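Notebook – carton board moisture, run 2
3/16/20
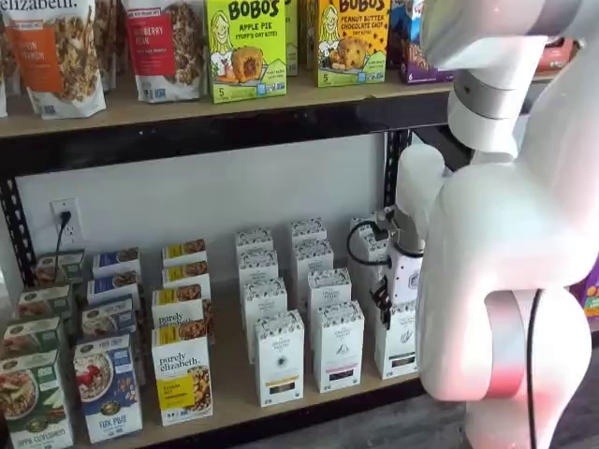
Conditioning restarted after the humidity trip. Samples are the 30 mm strips cut from the Fasturov board, printed side up, grain marked in pencil on the back. Chamber held setpoint overnight per the logger. The old Liew probe still reads high, so I am using the new one and leaving the old one plugged in for comparison only.

Stiffness, machine direction: 775 before conditioning, cross direction not done yet. Units are whatever the bench tester prints – Anjani to confirm before any of this gets copied to the summary sheet. Strip 119 creased during clamping. Discarded, number not reused.

Glue seam test moved to the small press. Gemechu wants a longer dwell than we used in August. Tried it on scrap and the seam tore in the fiber, clear of the glue line. Need the same result on proper strips before changing the procedure.

To do:
- recut cross direction strips, fresh blade
- ask Dimas where the 2000 g weight went
- relabel tray C, the tape is lifting

Last updated by K. Latuheru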